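Unit 5: How Surfaces Keep a Record

Welcome back! Last time we finished with fired clay, and a few of you stayed behind to argue over whether a glaze can be called a skin. Hold on to that argument, because this unit is where it pays off. We're looking at wear: what scratches, stains and dust can tell you about how a thing was used, long after the people who used it have gone home.

Start with the difference between wear and dirt. Wear takes material away. Dirt adds it. A stair tread with a dip in the middle has lost stone to thousands of shoes, and a kitchen ceiling has gained a film of grease from years of frying. Most everyday objects show both at once, and the fun is in pulling them apart.

Direction comes next. Liquids run downhill, so a drip line tells you which way up an object stood when the liquid hit it. If the lines on a jug run sideways, then the jug was lying down. I still get excited about this one – it's so simple, and it works on almost everything, from church walls to paint cans.

Then look at edges. Corners and rims take knocks first, and paint there goes early. On the Hastholm grain chests (see your reading packet, page 19), the lids are worn pale along the front and hardly touched at the back. People lifted them from one side, over and over. The makers left no written instructions, but the wood tells you where to stand.

Repairs are part of the record too. Tape, wire, clamps, a patch of newer paint: each one marks a spot where somebody decided the thing was worth keeping in use. Students often want to look past the repairs to the "real" object. Please don't! The Peltorgate fish boxes have more to say in their patches than in their original boards, and the Ackermann catalog entry for them (number 41) spends most of its length on the nails.

A word of caution about dust. Dust settles on flat surfaces and shallow slopes, and it's easily moved by a sleeve or a draft. A clean spot may mean frequent handling, or it may mean that a cat slept there. Write down what you see first and keep your explanation in a separate column.

For next time, choose one container from your home or workplace, something plain and well used. Fill in both columns of the Gotiveo worksheet, then write 2 paragraphs on what you think happened to it.

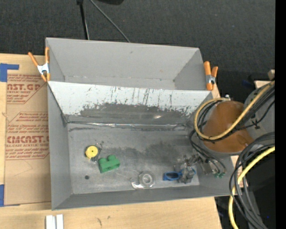

Bring your worksheet on paper, please, as we'll be swapping them across the table. Your partner gets to read your first column and guess at the second before you show it – this is my favorite hour of the whole course, so come ready to disagree.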